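**[采购] 手持夹爪买几套合适?预算表求把关**

版块:设备与预算 > 数据采集
状态:未结

---

**楼主 | 阿榫**

我们小组准备上手持夹爪做家居整理类的采集,机械臂先不买,等数据量起来再说。预算表改了三版,还是定不下来,发出来请各位看看。

目前的清单:

| 项目 | 数量 | 备注 |
|---|---|---|
| 手持夹爪(成对) | 9 对 | 向 Josau 询价中 |
| 备用指尖 | 11 副 | Dobre 和 Nenow 两家都报了 |
| 采集用主机 | 待定 | 想用 2019 年那批旧机器顶一阵 |
| 道具、纸箱、收纳筐 | 一批 | 没单列 |

指尖单价 Dobre 报 373 元一副,Nenow 还没给正式价。主要问题:

1. 9 对是不是买多了?
2. 指尖备件比例够不够?
3. 道具要不要单独立一项?

---

**2 楼 | 北坡老周**

先问一句,9 对是同时用,还是包含备机?同时用的话要 9 个人、9 个场地,你们有吗?

我们组去年也是照人头买的,最后同时在用的从没超过一半,剩下的放柜子里。

---

**3 楼 | 阿榫(楼主)**

回 2 楼:7 对在用,2 对备机。人是兼职,在各自家里做,场地不用另外租。

---

**4 楼 | mianhuatang**

在家做的话,道具一定要单列。大家家里东西不一样是好事,但任务要能对得上,统一发的那几样丢得很快。我们一开始没列,后来全走零星报销,财务来回退了好几次单子。

发一张在家里做纸箱任务的图,道具基本就是这个档次,花不了多少钱:
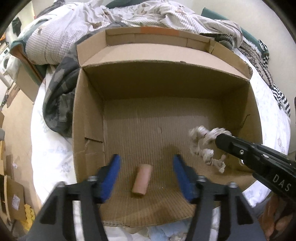 *图:纸箱任务,箱内是卷纸芯和打结绳玩具,双手各持一只夹爪。*

纸箱、卷纸芯这种让采集员自己攒,绳玩具统一买。预算里写一行“道具及耗材”,按人按月给个上限就行。

---

**5 楼 | 北坡老周**

看 4 楼的图我倒想说另一件事:左边箱壁靠下那块已经撕开、往里折了。纸箱得当耗材算,别以为一个能用到底。尺寸还得定死,不然换一个箱子,任务条件就变了。

---

**6 楼 | mianhuatang**

尺寸定死我不同意。要的就是箱子有变化,全用同一款新箱子,到了别人家里换个箱子就不灵。有破口、有折痕的也应该留在数据里。

---

**7 楼 | 北坡老周**

变化可以有,但得是计划内的变化。比如大中小三档,每档采多少提前写好。现在你说不清一个箱子用了多久、换过几次,后面查问题没法查。

---

**8 楼 | Sebastian Văduva**

我同意 7 楼,可以折中:三档尺寸统一采购,旧损程度不管,每次开工前给箱子拍张照存档。不增加多少工作量。

关于指尖。11 副配 9 对夹爪,我觉得偏少。一对夹爪左右两只,每只一副指尖,在用的 7 对就是 14 副。11 副备件连全换一轮都不够。软指尖磨损快慢看任务,抓绳子、布料还好,天天蹭瓦楞纸边会快一些。建议先别急着加量,找 Dobre 谈分批交货,第一批 11 副,后面按实际消耗补。

还有,合同里写清楚指尖型号变更要提前通知。我们吃过亏,第二批颜色和硬度都换了,前后数据只能分开用。

---

**9 楼 | 阿榫(楼主)**

8 楼这个提醒很有用,我之前按“一对配一副”算的,算错了。

备机那 2 对要不要也砍掉?砍了能把主机的钱挤出来。

---

**10 楼 | 灰瓦**

不要全砍,留 1 对。在家采集最怕设备坏了人干等,寄修来回很耽误,你又得照付工时。

主机倒是要重点看。2019 年那批什么配置?如果只是拷数据、传数据,够用。要在本地做同步和校验就别省这个钱。我们用过 Fulis 的小主机,噪声小,放卧室里采集员不抱怨,缺点是接口少,得另买扩展坞,这笔也要进预算。

---

**11 楼 | 北坡老周**

补充:存储别漏。我看表里没有硬盘。

---

**12 楼 | 阿榫(楼主)**

硬盘确实漏了。2019 年那批只做拷贝上传,校验放服务器上跑。

2021年1月22日更新,改后的方案:

- 手持夹爪 8 对(7 用 1 备),继续等 Josau 正式报价
- 指尖首批 11 副,373 元一副,合计 4103 元,跟 Dobre 谈分批
- 纸箱三档尺寸,归入“道具及耗材”单列
- 移动硬盘每人一块,另备两块
- 主机暂不采购

Nenow 的报价到了我再贴,哪家便宜不一定换,先看能不能保证型号不变。

---

**13 楼 | mianhuatang**

箱子的事我保留意见,其他没问题。道具上限别定太死,绳玩具用脏了要换。

---

**14 楼 | 灰瓦**

硬盘记得贴编号,寄出和收回都登记。扩展坞等你们买主机的时候再加。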